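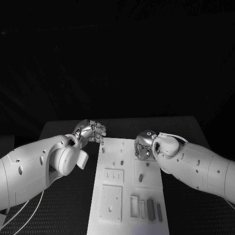 The two arms over the task board, Mesley cell.

Progress report to Drinance
Project: Two-arm insertion of small parts (Flistlow)
Date: 2024-04-21

Summary

The main event of this period was a contact between the two arms on the Mesley cell during an unattended pause in a run. No person was hurt or inside the marked area at the time. The wrist of the right arm was damaged and has been repaired. We lost 13 working days on the cell. The cause has been found, one of the two fixes is in place, and the second is being tested now. Insertion trials have restarted at reduced speed.

We expect to finish the second work package late. The budget is not affected beyond the repair, which was paid from the contingency line.

What happened

The cell was running the handover sequence, in which the hand on the left arm brings a peg over the far end of the board and the gripper on the right arm moves in to steady it. The arms work close together at that point, and it is the tightest part of the whole sequence. The operator paused the run to reseat a part on the board, then walked out to the desk to note it down. The pause was meant to hold both arms still.

The left arm held. The right arm held at first, then finished the last part of its move when the pause timer ran out after 60 seconds. The knuckles of the hand met the side of the right wrist housing. The force limit on the right arm tripped, but the limit on the left arm did not, and the left arm kept pushing to hold its own position. The operator heard the motors, came back and pressed the emergency stop. Both arms then stopped as they should.

Damage

The right wrist housing was cracked along one seam. The cable that runs over the wrist had been pulled tight and one of its wires had broken inside the sleeve, which we only found when the arm was powered up again and lost the gripper signal every few minutes. Two finger joints on the hand needed realigning. The board itself was not marked and none of the pegs or bars had to be replaced.

The housing and cable have been replaced with stock parts. We have left more slack in the new cable where it loops back along the arm. The hand was realigned on site and passed the usual grip checks.

Cause

There were two separate faults, and either one alone would probably have gone unnoticed.

The first was in the pause. Flistlow's control program treats the arms as two machines with a shared clock. A pause sends each arm a hold message, and the hold has to be renewed. The left arm's hold was being renewed correctly. The right arm's was not, after a change made at the start of April to shorten the gripper's start-up. The change removed a block of code that looked unused. It was tested on moves of the right arm alone, where the operator always resumed well before the timer ran out.

The second was in the force limits. They were set when the arms were working at opposite ends of the board, and the left arm's limit had been raised to 100 newtons to get the larger bars seated in their slots. It was not lowered again for the peg work. There was no written rule saying that it should be.

We looked at whether the collision check between the arms should have caught this. It uses a model of each arm and of the tool at its tip. The model of the right arm still had the old flat gripper, which is smaller than the round one fitted now. The check therefore believed there was more room between the two than there was. We count this as a contributing fault and have corrected the model.

What has been changed

Pause now cuts drive to both arms and does not depend on a timer. Resuming needs a button press at the cell — it can no longer be done from the desk. This has been in use since the restart, and we have not been able to make either arm move while paused, including with the network cable unplugged.

Force limits are now tied to the step being run. The peg steps use 20 newtons on both arms. A trip on either arm stops both. This second part is the one still under test, as it has caused false stops when the hand touches the board lightly on approach. We would sooner accept the false stops for now than raise the limit.

Any change to a tool on either arm now has to be entered on the cell sheet, with the model updated before the next powered run. The operator stays at the cell for the whole of a paused run. This was already the practice at our Yu site but had not been written down for Mesley.

Effect on the work

Peg insertion with both arms was working on the upright pins before the contact, but not reliably enough to report as complete. The slotted plate had only been tried with the left arm. Neither has moved on since. The trials after the restart have been repeats of earlier ones, to confirm that the repaired wrist gives the same readings as before. It does for straight moves. There is a small offset when the wrist is turned fully inwards, and we are recalibrating for it.

The loose cabling on the table was also raised in the review. It played no part in the contact, but a cable lying where the left arm passes over is a snag risk. Clips have been ordered and will be fitted when the cell is next powered down.

Risks for the next period

We have no second spare housing of the same type. A repeat of the damage would stop the cell until one could be supplied, and the supplier will not give a firm delivery date. We have asked for a quote and may come back to Drinance to approve the cost.

The reduced speed makes each trial longer. If the force limit work is not settled by the next report, we will propose dropping the thin rod from the set of parts so that the remaining trials can be finished. The rod is the hardest part to grip and was listed as optional in the plan.

Decisions needed from Drinance

Agreement to the later finish for the second work package.

Agreement in principle to the purchase of one spare wrist housing, subject to the quote.

The full fault log and the revised cell sheet are held at Mesley and can be sent on request.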